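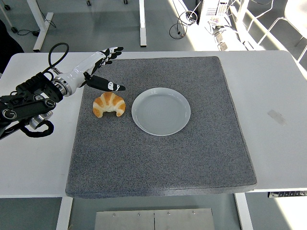

Croissant, plate, gray mat. October 7, 2018

Croissants! I have been thinking about them since I woke up and I'm still thinking about them now, with the lamp on and my feet up, so they get the whole entry.

It started with Valdis, who came back from Brurkton with a paper bag from Melnychuk, the bakery by the tram stop, and put it in my hands before he'd even got his coat off. Four of them inside, still a little warm at the bottom of the bag. I ate the first one standing up in the hall (no plate, shame on me, there were flakes all down my sweater) and it was so good I laughed out loud. Crisp outside, then that stretchy, buttery middle that pulls apart in ribbons. I had the second one sitting down like a grown-up.

So of course now I want to make them myself. I got out Ina's old notebook, the one with the green cover, and found her page for them. She starts with 500 grams of flour and writes "cold butter, COLD" with a double line under it. She also says to roll the dough only one way and turn it, and to rest it every time it starts fighting back. I love that, dough fighting back. I copied the whole thing out on a clean sheet because hers has a grease spot right over the yeast.

The part I can't stop looking at is the shape. I never paid attention to it before, how you get those stripes, dark gold on the high parts and pale cream in between, all from one long triangle rolled up on itself. And the two points curving down at the ends! Sándor says the straight ones are better because you can cut them for sandwiches. I told him a croissant has to be a crescent or it's just a roll with ambitions, and we went back and forth on it all through lunch.
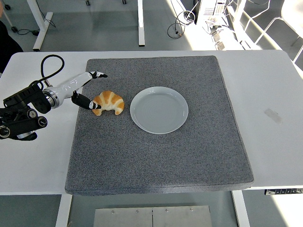

I'm very happy with plain white-ish plates, by the way. I used to want patterns on everything, and I still have the blue flowered set from Neltmont in the cupboard, but a pastry that color wants a pale, quiet plate with a bit of a rim to catch the crumbs. Gray under it is nice too. I'd like a big felty gray mat for our own table, something soft that keeps the cups from clacking. Must measure the table first, it's narrower than I always think.

Plan for tomorrow: buy good butter, clear the bottom shelf of the fridge, make the dough after supper and let it sit overnight. Valdis has promised to do the rolling since he has the arms for it. If they come out at all like Melnychuk's I'm making a double batch in December when everybody's here, and Sándor can have two straight ones for his sandwiches.

Also need to call about the boiler.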